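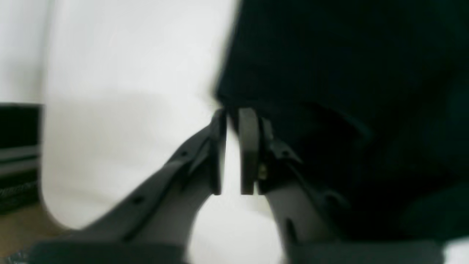 Who has to complete this checklist before a gripper is ordered?
The person named as budget holder on the equipment request, together with the site safety lead. Both must have entered their comments before the request is passed to Purchasing.

Puva Equipment Planning
Pre-purchase safety checklist: two-finger grippers and wrist-mounted cameras
Site: Tustthorpe
Budget holder: Liesl Eder
Safety lead: Gillespie MacAulay
Planned order: November

Mark each line Met, Not met or Open. A line marked Open does not stop the request, but the cost of closing it must appear in the budget sheet.

Part A. The gripper

A1. Closing force stated in writing by the supplier, with the setting at which it was measured.
Met. Ostadmont has supplied the figure for the standard setting only. Ms Eder has asked for the lowest setting as well.

A2. Finger pads can be replaced on site with ordinary hand tools.
Met. Spare pads are to be bought with the first order and not charged to the repairs budget.

A3. Fingers, brackets and screws have their own part numbers and prices.
Not met. The quotation lists the finger assembly as a single item. A broken bracket would at present mean buying the whole assembly. Ostadmont to requote.

A4. Pinch points between the fingers and the base are shown in the supplier's manual.
Met. See page 19 of the manual.

A5. Behaviour on loss of power is described.
Open. The manual states that the fingers hold their position. It does not say how a person would free a trapped hand or sleeve. G. MacAulay will not sign Part A until this has been answered.

Part B. Working with cloth and other soft goods

B1. The risk assessment covers fabric catching in the fingers or at the wrist.
Met, with comment. The present assessment was written for rigid goods and has been extended by Manon Lapointe. Large dark items should be treated as a separate case, as they can fill the view of a camera placed close to them.
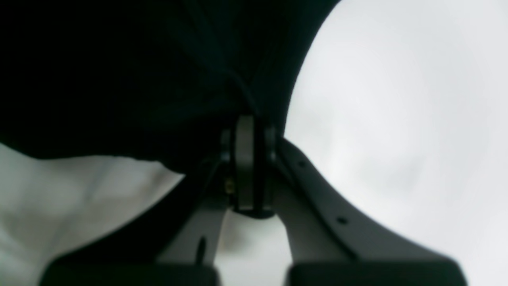
B2. Exposed screws and edges checked for snagging.
Open. Screw covers are offered as an extra at 8 euros each. The safety lead recommends that they be included. The budget holder has accepted this, subject to the requote under A3.

B3. The stop button can be reached from every place where an operator may stand.
Met for the main position. A second button is required if the cell is to be loaded from the rear. Allow for this in the installation line.

Part C. Budget and planning

C1. Total cost includes fitting, training and the first year of spare parts.
Not met. Training has been left out. Heidrun Wallner is to obtain a price for two operators and one maintenance fitter.

C2. A sum is held back for safety changes found after fitting.
Met. 2000 euros, to be released only on the signature of the safety lead.

C3. A second quotation has been obtained.
Met. Fraser quoted a longer delivery time, 23 working days, but priced the finger parts separately. The comparison is to be repeated once Ostadmont has replied.

C4. Storage for spare parts has been agreed with the site.
Open. Facundo Benítez to confirm shelf space.

Result: request returned to the budget holder. Lines A3 and C1 are to be corrected and line A5 answered before the form is submitted again. Lines already marked Met need not be checked a second time unless the model or the supplier changes.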